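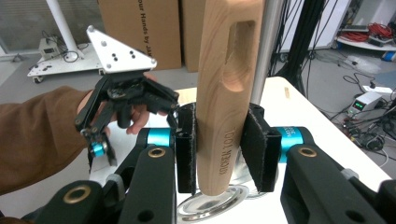 3 min read

I got my home processing permit in September, and a few people have written to ask how the application went, so I'm putting it all down in one place while I still remember it.

Some background first. I've grown hemp on a small piece of ground outside Osei for three seasons. Growing it was never the hard part on paper. You register the field, you send in the map, somebody comes out to take samples before harvest, and you wait for the lab. Processing is a separate permit. If you want to dry, strip and press anything for sale, even a few jars of salve at the Saturday-type markets, you need the second one, and the two offices don't share files.

I mailed the first application in early spring. It was 41 pages with the attachments. It came back after five weeks because the floor plan didn't show where the waste bin would stand. I drew in the waste bin and sent it again. Then it came back a second time, because the field registration number on page 17 was last year's number. That one was my fault. The number changes when you renew and I had copied the old one from a saved form.

After the second return I called Yolanda Salcedo, who farms a few miles north and has held a processing permit longer than anyone else I know. She told me to stop mailing things and go to the counter in person. I drove over the next morning and was there when the doors opened at 8:30. The clerk went through the whole packet with me in less than an hour and marked two more places that would have sent it back again. One was a missing signature. The other was the storage section, where I had written "locked room" and they wanted the kind of lock, who holds the keys, and what happens when I'm away overnight.

The inspection was shorter than I expected. The inspector looked at the drying racks, the scale, the sink and the door. He weighed a bag on my scale and then on his own, and they agreed. He asked to see the batch log, which I had set up but hadn't written anything in yet, and he said that was fine as long as the first batch went into it. He didn't ask about the press at all -- I'd spent a full weekend cleaning it.

Costs, for those who asked. The filing fee was $12 a page for anything over the base packet, so attachments add up fast. Leave out what they don't ask for. I sent in a letter from my neighbor and a printout on crop rotation, and I paid for every sheet of both. The permit fee itself depends on your floor area, so mine won't help you much.

A few things about the tracking software. You have to pick one from the state's list, and for an operation my size it came down to Teltar or Muveo. I went with Teltar. It's slow and the menus are odd, but it lets you fix a wrong weight without calling anyone. Kagiso Van Wyk has used Muveo for two years and likes it, so ask him if you want the other side. He did say the label printing stops working after updates.

I still don't have an answer on whether I can process for other growers. The rule says "own crop or crop under written agreement," and I've been told two different things about what counts as a written agreement. Sturus, the co-op down the valley, does it with a one-page contract. The clerk thought it needed to be notarized. I've asked for that in writing and I'll post it when it comes.

The first batch is hanging now. It should be ready to strip in a couple of weeks if the weather stays dry -- the log has one line in it so far.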